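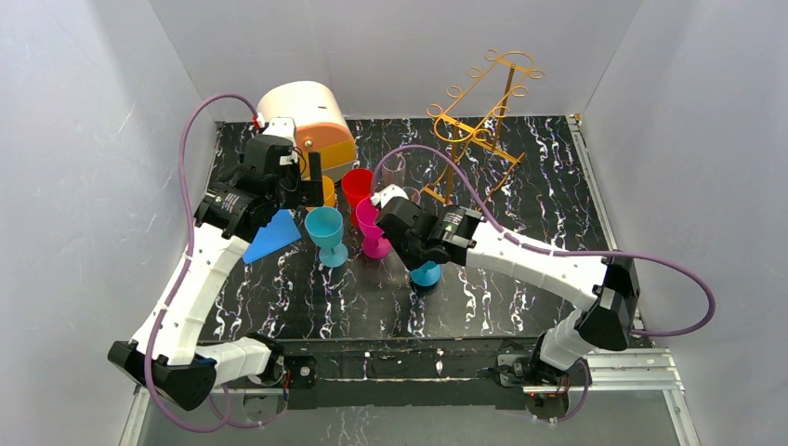
Drita Georgiou says she'd bin the lot and buy plain glasses, and she said it loudly enough last time that I've put it first. So, hello, and sorry Drita, I'm going to spend my slot sticking up for coloured cups.

(Wait for the groan.)

I run the drinks table at our June social, and I used to put out clear tumblers, all alike. Everyone put theirs down, wandered off, came back and took a fresh one. We got through nearly 300 in an evening and I washed them till midnight! Then I switched to bright ones. If yours is the orange cup you remember it's the orange cup, and you go and find it again. Same with a blue goblet.

Goblets, while I'm on them. Lovely to hold, a pain to store. Pick them up by the stem, low down, and don't stack them, whatever Zlata tells you. I keep mine in 2 boxes with a tea towel between the rows.

Ask the room: who still has a cupboard of odd ones? Hands up. Keep them! Odd is good, you want everybody's to look different.

Washing up: warm water, soft cloth, no scourers on anything painted. I've ruined 4 that way, ask Myroslav.

Then questions, and pass round the Felta cups if I've remembered to bring them.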